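7 min read

3.2 Storage of small rolled textiles in the shared room

The second part of our study is about the small textiles which people keep rolled and not folded. In the first part (Section 3.1) we reported on shelves and drawers, where the main problem was the height of the stack. A rolled item gives a different problem. It has no flat base, it moves when the item next to it is taken away, and it opens slowly by itself if the space around it is too wide. For these reasons many households and small workplaces use a rack with narrow compartments, in which every roll has its own place.

We collected the material for this section in May, in the shared room of the Dunden building, and in the homes of participants who answered our call. In total we obtained 938 records of putting away or taking out one item. A record begins when the person touches the item and ends when the item is in its compartment or on the table. We did not give the participants any training, and we asked them to keep their own way of rolling.

The racks were of two kinds. The first kind, which we call the Lonura type, is open at the front and has thin slats between the compartments. The second kind, the Mabula type, is a box with fabric walls. The Lonura type is more strict with the user. If the roll is too thick, it does not enter, and the person must take it back and roll it again. The fabric box accepts almost everything, but after several days its contents are often mixed, and the person has to search with the hand.

Figure 4 shows a wooden rack with open compartments, with one roll in each of the three visible slots that we discuss. The rolls are black, blue and black, and they lie horizontally, one over the other. They fill the compartments snugly. We consider this a good fit in the meaning of Section 2, because there is little free space in which the fabric can become loose.

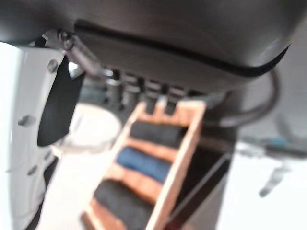 Figure 4. Rolled fabric items in the compartments of a light-colored wooden rack.

The fit between roll and compartment was the strongest factor in our comparison. When the fit was good, participants took out the item they wanted at the first attempt in most records, and the neighboring items stayed in place. When the roll was much smaller than the compartment, it often turned while it was pulled, and the outer end of the fabric was caught on the slat. Participants did not like this, and several of them solved it in their own way, by putting two small rolls into one compartment. This solution saves space. However, it brings back the old problem of the stack, as the back roll cannot be reached without removing the front one.

Color had a smaller effect than we expected. We had supposed that two rolls of the same color in one rack would produce many errors. In practice the participants remembered the position of the item and looked at the color only for confirmation. Errors appeared mainly after another person had used the rack. In the shared room this happened frequently, and there we found that a small paper label on the slat was more useful than any rule about the order of colors. In the homes labels were not used at all, and participants told us that they would feel strange with labels on their own things.

We also asked the participants to judge each rack on a scale from 0 to 100, where a higher number means that the rack is easier to use. The open rack with slats received a median of 70 in the homes. We do not give one number for the shared room, as the opinions there were divided between those who put the items away and those who only took them out. The first group complained about the need to roll again. The second group was satisfied, for they could see at once what was in the rack.

One limit of this part should be mentioned. The items in our records were soft and of moderate thickness. Large towels and blankets were left out, and we cannot say if the same results are valid for them. The rolling itself was also not measured. We noted only whether the roll kept its form until the end of the record, and a more exact measure of tightness would be desirable.

The coding of the records was done with the Desus scheme in its version of June 2024, without changes, except that we joined the classes "turned" and "slipped". The difference between them was too difficult to decide for short records. The next section uses the same scheme for items which are hung on hooks.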